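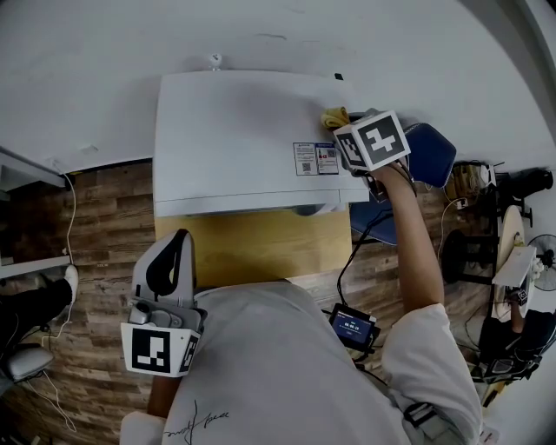
A yellow cloth held against the edge of a white appliance.

Nuvville Tenancy Services > Help and Guides > Moving Out > Cleaning the Kitchen and Laundry

Cleaning the kitchen and laundry before a final inspection

This guide applies to all tenants vacating a dwelling managed by Nuvville Tenancy Services, including the Todari and Liltstead buildings. It sets out the standard expected in the kitchen and laundry and the order in which the work is best carried out. Bathrooms, floor coverings and balconies are covered in separate guides.

The property should be returned in the condition recorded on the entry report, allowing for fair wear and tear. Tenants who no longer hold a copy of the entry report may request one from the office. Please allow two business days for it to be sent.

Before you begin

Read the entry report for each room and note any marks or damage that were present when you moved in. These items will not be raised at the final inspection. Remove all food, crockery and personal belongings first. Cleaning around packed boxes takes considerably longer, and cupboards that cannot be opened at the inspection will be recorded as not cleaned.

You will require:

a bucket and warm water
dishwashing liquid
bicarbonate of soda
white vinegar
a non-scratch scourer
an old toothbrush
at least 4 clean cloths
rubber gloves

Bleach must not be mixed with vinegar or with any other cleaning product. Keep a window open while you work.

Step 1. Oven and rangehood

Remove the racks and trays and soak them in hot water and dishwashing liquid. Mix bicarbonate of soda with a little water to form a paste, spread it over the interior of the cold oven and leave it overnight. Keep the paste away from heating elements and door seals. The following day, wipe out the paste, spray any residue with vinegar and wipe again.

Rangehood filters may be washed in the sink. Paper filters cannot be washed and should be replaced. Most hardware stores stock them by the sheet, and they can be cut to size.

Step 2. Cupboards and drawers

Empty each cupboard and wipe the shelves, the inside of the door and the top edge. Adhesive shelf liners fitted during the tenancy should be peeled off slowly. A hair dryer on a low setting will soften old adhesive.

Step 3. Appliances supplied with the dwelling

Switch each appliance off at the wall. Wash the top, front and sides with warm water and a small amount of dishwashing liquid, then go over the surface a second time with a cloth rinsed in clean water. Dust and grease collect in seams and beneath the rim of the top panel, where a flat wipe will not reach.
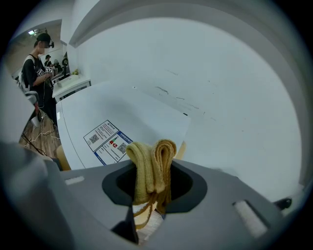 Yellow cloth with a ribbed, towel-like texture, shown in folds.

A folded cloth gives several clean faces. Turn it to a fresh face whenever the one in use becomes soiled, and rinse it thoroughly before moving to the next appliance. Abrasive creams dull painted and enamelled finishes and should not be used.

Refrigerators should be emptied, defrosted and left with the door propped open. Clean the door seal with the toothbrush. Remove lint from the dryer filter and wipe the detergent drawer of the washing machine — the drawer in most models lifts out completely.

Step 4. Sink, splashback and laundry tub

Descale taps with a cloth soaked in vinegar, left in place for 11 minutes and then rinsed off. Clear the waste and check that water drains freely. A slow drain should be reported before the inspection and not treated with caustic products.

Step 5. Walls and switches

Spot-clean marks on painted walls with a damp cloth, testing a small area behind a door first. Light switches should be wiped with a cloth that has been wrung out well.

Booking the inspection

Inspections are held on weekdays and on Saturday mornings. Bookings are made through Xinyi Ye, Tenancy Officer, at the Shao Street office, counter 4. Please quote form 264 and have all sets of keys available at the time of inspection.

This website uses cookies to remember your building and language preferences. Accept | Manage settings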